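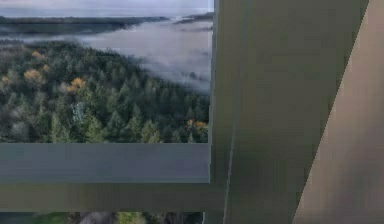 Uyên Tiêu wrote in to ask whether the tire pressures have to be set before the sensors are paired or after, and said she'd driven six miles home on the warning light, not sure which it wanted. Set the pressures first, Uyên, with the tires cold, and then do the pairing. We've moved that step up to the front of this section so the next person doesn't have to wonder.

Section 4: Pairing the Gendton Tire Pressure Kit

We know you'd probably like to get the car back on the road, so we've kept this part as plain as we can. Give yourself a quiet half hour the first time (you'll be much quicker when you swap back from winter wheels in February or whenever your snow clears!). These pages cover the Stinska display and the four valve-cap sensors that come with it. If you bought the spare-wheel sensor as well, pair it last.

Before you start

Park on level ground, set the parking brake, and let the car sit for at least three hours. A tire that has just come off the highway reads higher than it should, and if you set your pressures then, you'll be low by the next morning. The right numbers for your car are on the sticker inside the driver's door. Please don't use the number molded into the side of the tire, as that one is a maximum.

Note: The display shows pressure in psi when it leaves us. If your door sticker is in kilopascals, hold the left button until the unit blinks and press once to change it.

Pairing the sensors

1. Check each tire with a hand gauge and bring it to the pressure on the door sticker. Write the four numbers down, you'll want them in step 6.

2. Plug the display into the 12-volt socket and turn the key to the accessory position. Wait for the four dashes to stop blinking. On some cars the socket goes dead when the key is out, and that's fine.

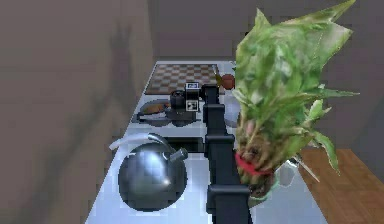
3. Hold the right button until the front left wheel lights up on the display, then let go. You now have 192 seconds to fit that sensor, so there's really no need to rush.

4. Take off the plastic valve cap and screw the sensor marked FL on by hand until it stops. You may hear a short hiss as it seats. When the display beeps, that wheel is paired.

Caution: Fingers only, please. Pliers will crush the seal, and a crushed seal leaks slowly enough that you might not catch it for a week.

5. Press the right button once to move to the next wheel, and carry on with FR, RR and RL in that order. If a wheel times out, press the left button to go back to it and try again.

6. Compare the readings with the numbers you wrote down. A difference of one psi either way is normal.

Setting the low-pressure alarm

The alarm comes set to go off when a tire drops 17 percent below its paired pressure, and most drivers leave it there. If you tow a trailer or carry a full load on long trips, you may like a tighter setting.

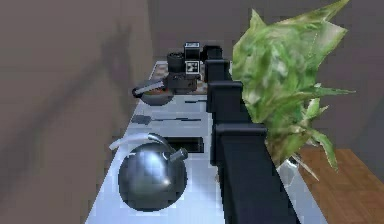
To change it, press both buttons together until the percentage appears, move it up or down with the right and left buttons, and then leave the display alone until it goes back to the wheel screen by itself. It saves on its own, and you'll only need to do it again if you pair a sensor from scratch.

If a sensor shows code 267, its battery is low. Replacements are sold under part name Prilteck, and the Gunn lock rings in the small bag are the right size for steel valve stems (leave them off rubber ones). After a battery change, go back to step 3 for that wheel only.

Rotating your tires? The sensors stay with the wheel positions and the tires don't, so unscrew each one and put it back on the corner it's marked for, then check your pressures once more before you drive off.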